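Keeping the Skellau two-arm cell running: a gallery

Last updated: August

The people who sell two-arm cells like to say that you bolt them down, run the setup wizard and get to work. I have looked after the one at Skellau for 13 months and I would not put it that way. What follows is mostly cables, tape and screws, and that is where most of my hours go. The arms came through Powell, the gripper brackets are from Trurnau, and the software that is supposed to tie them together is called Skevine. All of them have support lines. I have used all of them. 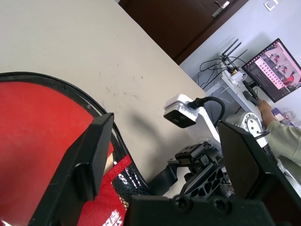 Skevine's manual gives the wrist camera check 2 lines: plug in, confirm image. I wish it were that short. A camera can show a perfectly good picture and still have turned a hair on its bracket, and then every grasp lands slightly to one side. The software reports that everything is fine. I check each bracket by hand before the arms are powered, then bring up the live view and compare it with a saved one from the last good run. If the two don't match, I loosen the bracket and start over. The automatic calibration is meant to take care of this, and I have yet to see it fix a camera that was mounted crooked.

Cables come next. Powell's advice is to tie them down tight along the arm. Tight cables look neat and they pull at the plug every time the wrist turns, so I leave a loop at the back of the camera and let the rest hang free. The brochure recommends a full inspection every 168 hours of running time. For the plugs I think that is far too long – I look at them every morning and again after lunch.
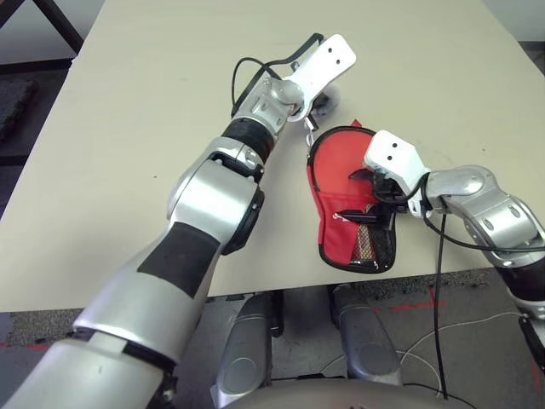

Issue 3

Soft goods are the real test of a setup. Anybody can make a gripper pick up a block. Fabric folds, slides and catches, and a zipper will find any error in the finger alignment. Trurnau says its fingers need no adjustment after installation. Mine have needed it up to 3 times in a month, always on the left arm, and the answer I get is that I must be doing something unusual with it. I close the fingers on a strip of paper, tug it, and if it slips on one side I shim that side.

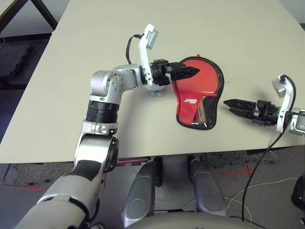 Finger clearance is the last thing I set, and the one I trust the software with least. Skevine wants a single height for the whole table, as if every table were flat and every item the same thickness. I set each side separately, at low speed, with a hand near the stop button. A flat paddle cover with a mesh pocket on the front is a fair piece to try it on, with the left fingers brought in over one edge and the right ones held a little way off the rim. When both sides look right I save the heights under a new name, and I keep the old file as well. The last update wiped my settings without asking, and the release notes called it an improvement.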